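Ticket opened by Kendra Charbonneau, laundry room, Julter building
Status: **Open** (was closed once, see below)

**Reported problem**

The shared laundry booking page drops my slot. I reserve a washer, get the confirmation, and by the time I go downstairs the page says I never booked. Three times in February. Support blamed my browser each time. I don't buy it.

**Log**

- 7:10 pm: Booked from my phone. Confirmation came through.
- 7:46 pm: Slot gone. No cancellation notice.
- 7:50 pm: Cleared the cache as told. Slot still gone, as I expected.
- 8:05 pm: Booked again from a laptop with a different browser. Gone in almost 46 minutes.
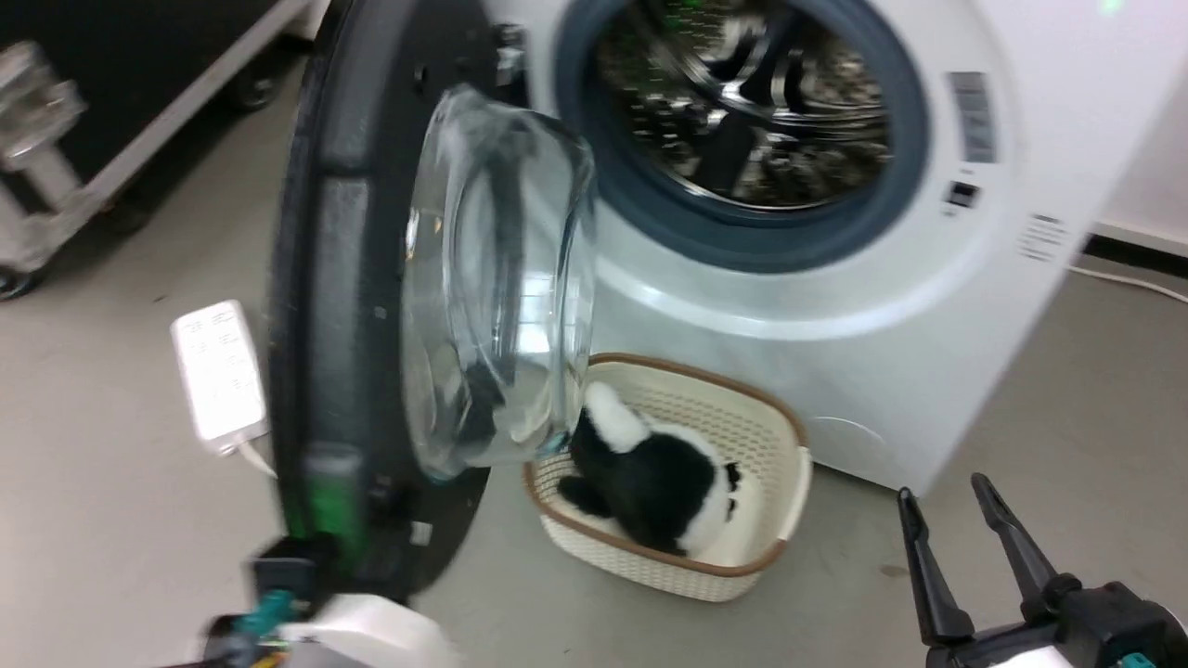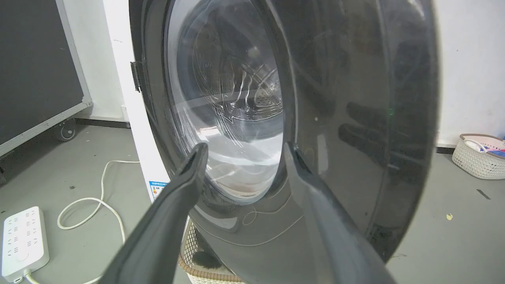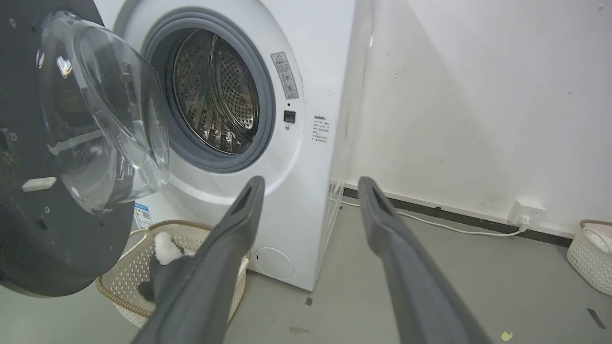
**Category: Washers / Booking and Reservations**

Reply from Fletcher Stubbs, Gokico support:

> We pushed an update to the Wusar calendar and believe this is resolved. Please log out and back in. Closing the ticket.

Reopened by Kendra:

"Believe" is doing a lot of work there. I logged out and back in, booked at 6:15 pm, and lost the slot again. Two neighbors on floor 5 have the same complaint, and one of them uses a tablet, so please stop asking about my browser.

My guess is that the calendar throws out any booking that isn't confirmed at the door panel, and that the timer starts when you book instead of when the slot begins. Has anyone compared the two clocks?

Fletcher:

> The timer setting is managed by Tawhiri, who host the calendar. I have asked them for the server log.

Kendra:

Fine. Please leave the ticket open until the log is attached, and send me the timer value in minutes. "It looks normal" won't do.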